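The long white table

I have wanted to write about tables for some time, and this month I have the reason. In October our club moved from the old room upstairs to the bigger one behind the hall, and with the room we received a new long table. The old one was brown and scratched, and it rocked when a person leaned on the left side. We had folded cardboard under one leg for so many years that the cardboard had become a kind of furniture too.

The new table is white on top. At first I did not like it. White shows every drop of tea and every pencil line, and I am a person who drops tea. But after the first evenings I started to change my mind. On a white table you see what you have. On the brown table we lost needles, buttons and once a whole pair of small scissors, which were lying in the middle the entire time.
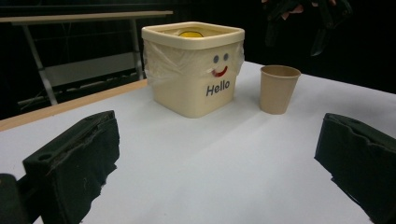

Hernon Mending and Paper Craft Club -- Table Notes

The cream plastic container is the kind of thing I never thought about before I joined. It is square with rounded corners, it has a thick rim, and it is easy to carry with one hand when the other hand is holding the door. When we unpacked, there was a long discussion about containers. Some members wanted to buy a set of drawers from Holmgren, the shop near the station, and they brought the catalogue two times. I was against the drawers. In my experience a drawer is a place where things go to be forgotten, and an open box is a place where you look.

We did not agree, so we did what clubs do and postponed it. In the meantime everything lives in open boxes on the shelf, and only the one that is needed comes to the table. I hope the meantime will be long.

I should say something about the surface also, because two readers wrote to me after my last post and asked how to keep a white table clean. My answer is a bit boring. I use warm water, a little dish soap and a soft cloth, and then I dry it with an old tea towel. I tried a spray called Plekia which my neighbour gave me, and it made a nice smell but left stripes, so I went back to the soap. For pencil marks I use a normal white eraser. Glue I leave until it is hard and then I push it off with a plastic card. Do not use a knife. I did this on my own kitchen table at home and I still look at the scratch every morning when I eat breakfast.

The cleaning takes me six minutes, if no one is talking to me. Usually someone is talking to me. 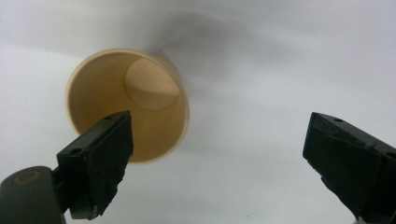 Paper cups are my other subject, and I admit I have strong feelings here. When I came to this country I was surprised how many of them people use in one evening and then throw away, sometimes with only one mouthful gone. In the cupboard of the new room we found a carton with 40 cups, left by the group before us. I did not want to put them in the garbage, and I did not want to drink from them either, as I bring my own mug. A beige one lying on its side, with the open mouth to the front, gave me the idea that they could be for work and not for tea. You can look straight in to the round bottom, so a small thing inside would not hide from you. I took a few home that same week and tried them with buttons, with beads and with the ends of thread that I cannot make myself throw out.

For beads they are very good. You can squeeze the edge a little to make a spout and pour the beads back into the jar. For buttons they are good when the buttons are small. For thread they are not good at all -- the thread climbs out, I don't know how, and by the next day it is on my sleeve.

The weak point is that an empty cup is light and falls over from an elbow. I put a flat stone in the bottom of mine, from the beach at Hekum, and now it stands well. A large metal washer would do the same if you do not live near a beach.

I also wrote the colour of the beads on the outside with a marker, and then I used the cup for a different colour, so now it is wrong. Next time I will write it on a piece of tape.

If you are a member and you have an opinion about the drawers, please bring it to the next meeting and bring also the measurements of the shelf. The paper where I wrote them stayed in the old room, and I gave back my key.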